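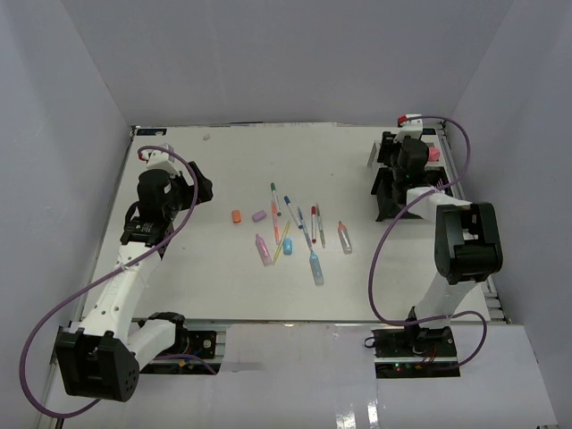
Session 4: Tidying a desk

Course: Machines and Everyday Work, Mendport
Tutor: Yolandi Mabuza
Notes revised September 27, 2022

Last session dealt with floor cleaning, where the machine only has to cover an area and avoid what stands in it. Today's chore is putting away a scatter of pens, markers, caps and small bottles. A child of five can do it, badly. We want to know how far a pair of robot arms can get.

1. What the chore consists of

Split the job into stages before you judge any machine:
- find each item and tell it from its neighbours
- choose which one to take first
- grip it, lift it and carry it
- put it where it belongs
- notice when something has gone wrong

Most published results report the third stage and say little about the fifth. When you read a claim that a robot "tidies a desk", ask which stages a person did for it.

2. Why small stationery is awkward

A pen is thin and rolls when pushed. Two markers lying side by side leave little room for a finger between them, so one may have to be nudged away first. A loose cap lying on its side is short and round, and a gripper with two straight fingers has to come down on it quite exactly. Bottles with rounded tops are easier to find and harder to hold near the top.

Colour helps less than students expect. A marker with a green cap and a green cap on its own need different handling.

3. One arm or two

With one arm, everything within reach is picked up in turn. A second arm extends the reach and allows jobs that need holding and moving together, such as pushing a cap back on to a marker. The price is that the arms must keep out of each other's way. Cables need room too, and a loop of cable that catches will stop the work as surely as a bad grip.

4. The Trorneck exercise

Kaan Saraç's group at Trorneck logged 1852 attempts to pick up a single pen or marker from a mixed pile. Of these, 677 ended with the item in the right tray and no help given. The rest include drops, wrong items and attempts stopped by hand. A person did the same sorting at about 50 items a minute.

Read the figures with care. The table was clear of anything but stationery, and the lighting did not change. A kitchen drawer would be harder.

5. Where this leaves us

Single picks on a plain table: possible, slow. Sorting by type: possible if the types are known beforehand. Capping pens: shown in short trials, not yet dependable. An unfamiliar desk with papers, cups and a keyboard on it: no.

Before session 5

Read chapter 2 of the Hadach reader. Tip out a pencil case, put everything back using only finger and thumb, and write down each time you change your grip. Bring the list. The October session on folding cloth will use it.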